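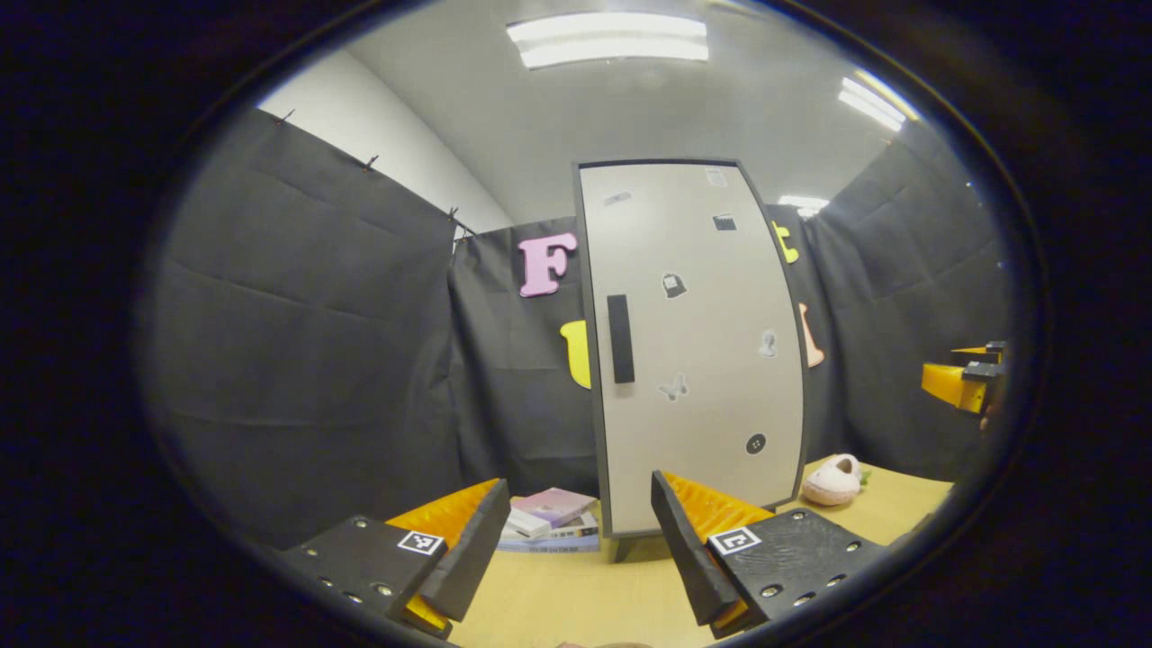 가구에 스티커를 붙이는 일은 오랫동안 아이들 방에서나 벌어지는 사고로 여겨졌다. 부모는 드라이어와 식용유를 들고 뒷수습을 했고, 중고로 내놓을 때는 '스티커 자국 있음'이라고 적어야 했다. 그런데 요즘은 어른들이 자기 손으로 붙인다. 냉장고와 노트북을 지나 이제는 수납장 문까지 왔다. 짙은 회색 틀에 옅은 그레이지 색 문을 단 수납장이라면 검정, 회색, 흰색 스티커만 골라 붙이는 식이다. 나비 한 마리는 손잡이 오른쪽 아래에, 영화 슬레이트처럼 생긴 것은 문 위쪽에, 검고 둥근 단추 모양은 오른쪽 아래에 둔다. 색을 줄이면 개수가 꽤 되어도 문이 어수선해 보이지 않는다.

소품 가게 지라세오(Jiraseo)는 지난 1월 매장 안쪽 벽을 비우고 스티커 진열대를 들였다. 원래 손잡이와 경첩을 팔던 자리다. 낱장 스티커 한 장 값은 1,000원. 진열대를 채운 첫 달에 3,459장이 나갔다고 한다. 손님은 대부분 삼십 대 이상이고, 집에 있는 가구 사진을 휴대전화에 담아 와서 화면 위에 스티커를 대 보는 사람이 많다. 직원들은 그런 손님을 위해 계산대 옆에 문짝 견본을 세워 두었다. 흰색, 그레이지, 진회색, 그리고 나뭇결 무늬가 있는 밝은 노란색이다.

가장 많이 팔리는 것은 무채색이다. 매장에서 처음 예상한 것은 과일이나 꽃 같은 화려한 그림이었지만 재고로 남은 쪽이 그쪽이었다. 가구용으로 사는 사람들은 무늬보다 바탕색을 먼저 본다. 문이 옅은 색이면 검정은 뚜렷하게 서고 회색은 반쯤 물러난다. 흰 테두리를 두른 스티커는 어두운 그림도 바탕에서 조금 떠 보이게 한다. 아주 옅은 색 스티커는 멀리서는 잘 보이지 않다가 문 앞에 서야 눈에 들어오는데, 일부러 그런 것을 한두 장 섞는 사람도 있다.

안트베르펜에서 가구 수리 공방 판 데르 린던(Van der Linden)을 운영하는 엘스 페이터르스(Els Peeters)는 스티커가 붙은 가구를 자주 받는다. 예전에는 떼어 달라는 의뢰뿐이었는데 지금은 붙은 채로 다리만 고쳐 달라는 의뢰가 섞여 들어온다. 공방에서는 접수표에 칸을 하나 더 만들었다. 스티커를 남길지 뗄지 표시하는 칸이다.

"문짝을 새로 칠하려면 스티커를 전부 떼야 합니다. 그 말을 하면 칠을 포기하는 분들이 있어요. 흠집은 참아도 스티커는 못 떼겠다는 거죠."

페이터르스가 의뢰인에게 가장 먼저 묻는 것은 표면 재질이다. 매끈하게 도장한 문이나 필름을 씌운 문은 대체로 스티커가 잘 붙고 잘 떨어진다. 문제는 오일로만 마감한 원목과 오래된 바니시다. 오일 마감 면에는 애초에 잘 붙지 않고, 낡은 바니시는 스티커를 뗄 때 같이 일어난다. 무광 도장도 조심해야 한다. 접착제를 닦아 내려고 문지르면 그 부분만 반들거리고, 이 자국은 다시 칠하기 전까지 없어지지 않는다.

붙이기 전에는 문 안쪽이나 뒷면처럼 보이지 않는 곳에 한 장을 먼저 붙여 본다. 공방에서 권하는 시간은 52시간이다. 이틀하고 조금 더 두었다가 모서리부터 천천히 떼어 보고, 손끝에 끈적임이 남거나 색이 달라졌으면 그 스티커는 쓰지 않는다. 본 작업을 할 때는 중성세제를 묽게 탄 물로 문을 닦고 완전히 말린다. 유리 세정제는 권하지 않는다. 제품에 따라 얇은 막이 남아 모서리가 금방 들뜬다.

자리를 잡는 순서는 사람마다 다르다. 수집한 순서대로 왼쪽 위부터 채우는 사람도 있고, 큰 것 하나를 가운데에 두고 시작하는 사람도 있다. 페이터르스는 손잡이 주변부터 정하라고 말한다. 손이 닿는 곳에 붙인 스티커는 먼저 해지고, 문을 여닫을 때마다 손톱에 걸린다. 손잡이에서 손가락 세 마디쯤 띄우면 충분하다. 문 가장자리도 마찬가지다. 틀과 맞닿는 선에 걸쳐 붙이면 몇 번 여닫는 사이에 끝이 말려 올라온다.

간격을 똑같이 맞출 필요는 없다. 흩어 붙인 문이 나중에 손보기 쉽다. 한 장을 떼거나 더해도 표가 덜 나기 때문이다. 격자로 맞춘 문은 한 장만 빠져도 빈자리가 보인다. 방향도 조금씩 기울여 두면 나중에 살짝 비뚤게 붙은 것이 눈에 걸리지 않는다. 확신이 없으면 뒷지를 떼지 말고 종이테이프로 문에 임시로 걸어 둔 채 하루를 지낸다. 저녁 조명 아래에서 다시 보면 생각이 바뀌는 경우가 많다.

가구 회사도 이 흐름을 보고 있다. 수납장을 만드는 플라마르(Plamar)는 올해 나온 한 칸짜리 수납장의 문을 따로 판다. 문만 바꿔 달 수 있으니 스티커를 붙이다 싫증이 나면 문을 떼어 보관하고 새 문을 달면 된다. 교체에 필요한 것은 십자드라이버 하나이고 설명서에는 12분이 걸린다고 적혀 있다. 기자가 해 보니 경첩 높이를 맞추느라 그보다 오래 걸렸다. 아래쪽 나사를 먼저 조이면 문이 처지므로 위쪽부터 조이는 것이 낫다.

스티커 제작사 요브네스(Jovness)는 재접착용 접착제를 쓴 가구 전용 제품을 낸다. 일반 스티커보다 두껍고 모서리가 모두 둥글다. 떼었다 붙일 수 있다는 것이 장점이지만 접착력은 약한 편이라 주방이나 욕실 앞처럼 습기가 많은 곳에서는 오래가지 못한다. 두께 때문에 옆에서 보면 살짝 도드라지고, 윗변에 먼지가 앉는다. 마른 솔로 털어 주면 된다.

떼어 낼 때는 드라이어를 약한 바람으로 맞추고 한 뼘 거리에서 데운다. 필름을 씌운 문은 열에 오그라들 수 있으니 한곳에 오래 대지 않는다. 따뜻해진 모서리를 플라스틱 카드로 들고, 문과 거의 나란한 각도로 당긴다. 위로 곧장 잡아당기면 종이층만 벗겨지고 접착제가 남는다. 남은 접착제에는 식용유를 면봉에 묻혀 잠시 올려 두었다가 부드러운 천으로 닦고, 기름기는 세제 물로 한 번 더 지운다.

볕이 드는 방이라면 한 가지를 더 생각해야 한다. 몇 해가 지나면 스티커가 덮고 있던 자리만 원래 색으로 남는다. 옅은 그레이지나 흰색 문은 특히 노랗게 변한 바탕과 차이가 난다. 페이터르스의 공방에는 그렇게 동그란 자국만 남은 서랍장이 한 점 있다. 주인은 칠하지 말고 서랍 레일만 갈아 달라고 했다.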